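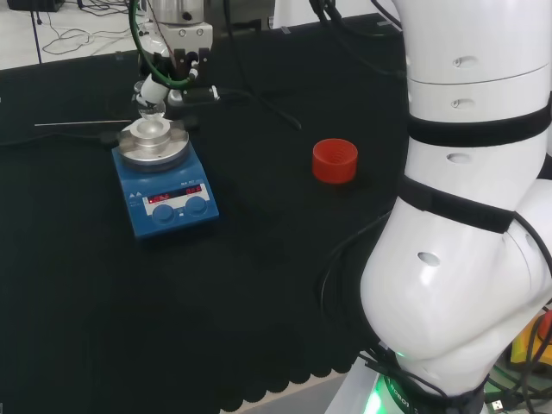

ok quick thread on the voices study because people keep sending it to me and half the headlines are wrong

1/ the question was simple. do we trust a stranger more when they talk a bit slower. Marthinus Baloyi's group ran it, 71 speakers, 2,000 listeners, everyone reading the same dull paragraph about a parking permit

2/ listeners heard each clip once, then had to decide how much of a small pot of pretend money to hand over. no faces, no names, no bios. just the voice

3/ slower speakers got more money. not heaps more. enough that you'd notice it over a whole afternoon, maybe not over one coffee 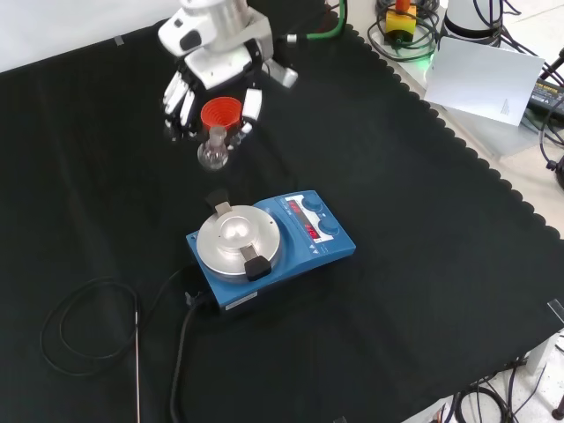

4/ and it only held up to a point. go really slow and the trust drops off again, people start hearing it as bored or rehearsed. so please no one start talking like a meditation app

5/ the bit I liked – pitch hardly mattered. everyone assumes deep voice = trustworthy. in this lot the deep voices got rated more "in charge" but they didnt get more cash

6/ which fits with older stuff on how we rate people vs what we do when there's something to lose. two different questions, reporters mash them together every time

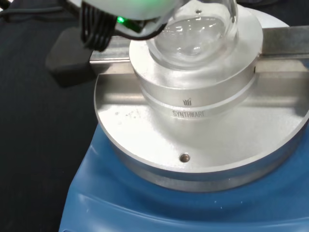 Vukčević jumped in to ask whether the listeners and speakers had the same accent, and if not, is this just people liking whoever sounds like home

7/ good question, and they did check. matched accents got a bump. the slow-talking effect was still there when accents didn't match, just smaller. it's in the supplement, wich I had to dig for

8/ stuff I'd want before believing it fully: other languages. English only here. what counts as slow in one language is normal chat speed in another

9/ also the clips were 40 seconds. you don't decide whether to trust your new neighbour in 40 seconds of parking permit. or maybe you do, I've had neighbours

10/ also also, pretend money. they say a follow up with real payouts is planned, 3,000 people, no start date I could find

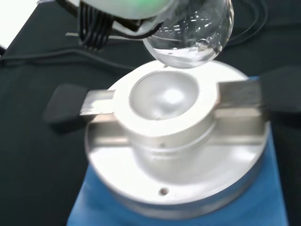
11/ one more caution. "people trusted them more" is not "they were more trustworthy". nothing in the paper tests if the slow talkers were honest. saw two headlines today that got this backwards

12/ if you're nervous before an interview or a speech, slowing down a touch probably won't hurt. that's as far as I'd take it. wouldn't pay for a course on it

13/ somebody asked about talking fast when you're excited, does that count against you. wasn't tested, the readings were all meant to be neutral. my guess is it depends wether the other person is excited too

14/ going to read the supplement again tonight, the age breakdown table confused me – older listeners look less fussed about speed but the groups are small. will add to this if I work it out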